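December, bench 2, started 8:40

Seal strength on the small pouch film, continued

Carrying on from the last entry. Open question was whether the weak seals on the Gotix film come from the film or from the jaw on the Platus sealer. Last time I changed both between runs, so that data can't answer it. Today one jaw setting, two rolls.

Setup. Platus on the left side of the bench, plugged into the wall and not the power strip. The strip also feeds the oven, and the jaw temperature dips when the oven heater kicks in. Warm-up was long enough for the jaw reading to settle and stay settled through a coffee. The display agrees with the thermocouple taped to the middle of the lower jaw but reads high against the one at the right end. I noted the same offset in the previous notebook and never followed it up.

Film. Old roll is the opened one from the cabinet, new roll is from the last delivery. Both labeled the same, same nominal thickness at 50 microns. Micrometer on the old roll: even across the width. New roll: even in the middle, slightly thin on the edge opposite the printed side. The difference is near the limit of what the micrometer can resolve and I would not put it in a report.

Cutting. Strips cut with the twin-blade cutter, across the seal. The first few had a nick on one side where the blade had picked up adhesive from a label. Threw those out, wiped the blade with alcohol, cut again. Any strip with a visible nick tears from the nick and tells you about the nick.

Pull test. Rizzi tester, small load cell, rubber-faced grips. Zero checked with nothing hanging, then with the check weight. Drift over the morning was under the last digit. Sampling on the Zaltum logger set to 50 per second. I had it at 1,000 last time, and the files were large and mostly noise from the compressor next door. The peak values don't change at the lower rate. The shape of the peel curve is easier to read.

Results, old roll. 5 strips per position, three positions along the jaw (left, middle, right). Left and middle peel evenly, with a flat plateau and film stretching near the end. Right end peels early. The plateau is lower and there is a sawtooth in it, which I take to be partial sealing across the width of the bar.

Results, new roll. Same pattern. Left and middle good, right end weak with the sawtooth. The new roll comes out a little lower everywhere, but the gap between rolls is much smaller than the gap between the middle and the right end of the jaw.

So the jaw is the main problem. The film may contribute a bit. Writing it down that way even though we have already complained to Gotix. The complaint should probably be softened before anyone over there spends time on it.

11:15. Pressure check. Put carbon paper between the jaws, cold, and closed them on a sheet of plain paper. The mark is dark at the left, medium in the middle, faint and broken at the right. Repeated with the paper turned end for end to rule out the paper. Same. Tightened the right-hand pivot screw a quarter turn and repeated. Better, still not even. Another quarter turn and the left started to go faint. Backed off half of that and left it.

The silicone strip on the upper jaw has a groove along it where the film edge always sits. It is deeper on the right because everyone lines up on the right-hand guide. The cycle counter on the Platus shows a little past 3,000 since it was last reset, and I can't find a note saying whether the reset was for a new strip or for something else. If you change the strip, reset the counter and write the date inside the lid.

Swapped the strip for the one in the drawer. It is a touch wider than the old one and needed trimming with a scalpel at the left end. Ran twenty dummy seals to bed it in, discarded.

13:30. Repeat on the new roll only. Left, middle and right now overlap. The sawtooth is gone from all the right-end curves but one. That strip had a fold in it near the seal, visible before pulling, and I should have rejected it at cutting. Keeping it in the file with a flag.

Temperature offset at the right end is still there. With even pressure it doesn't seem to matter at the current setting, but we have less margin on that side. If we go to the faster dwell it will probably show up again.

Dye leak test on finished pouches next. Blue dye in alcohol, a few drops inside along the seal, pouch laid flat for checking.
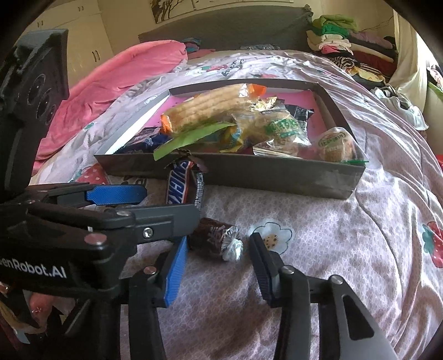 Two channels found out of the whole batch, both at the corner where the side fold meets the top seal. Four layers on one side of the step and two on the other, and the jaw can't close fully on the two. That is a known weak spot in this pouch style and has nothing to do with the strip. Options are a softer strip, a longer dwell, or a crimped jaw with serrations. The softer strip is the cheapest to try. The crimped jaw would need the mounting block machined and I don't want to start on that before the temperature offset is sorted out.

Dye gets everywhere. Use the metal tray, and change gloves before touching the tester grips. There is already a blue thumbprint on the lower one.

To do
– Order two silicone strips, correct width, one soft and one standard
– Move the thermocouple to the right end and log a full warm-up on the Zaltum
– Recheck the pivot screw after another 1,000 cycles
– Ask Gotix for the thickness records on the new roll, polite version
– Label the old roll so it doesn't get used for production samples

Files are in the shared folder under seal_jaw, morning and afternoon runs separate. The flagged strip is the last one in the afternoon set. Sealer off and unplugged 16:50, jaws left open with the guard down.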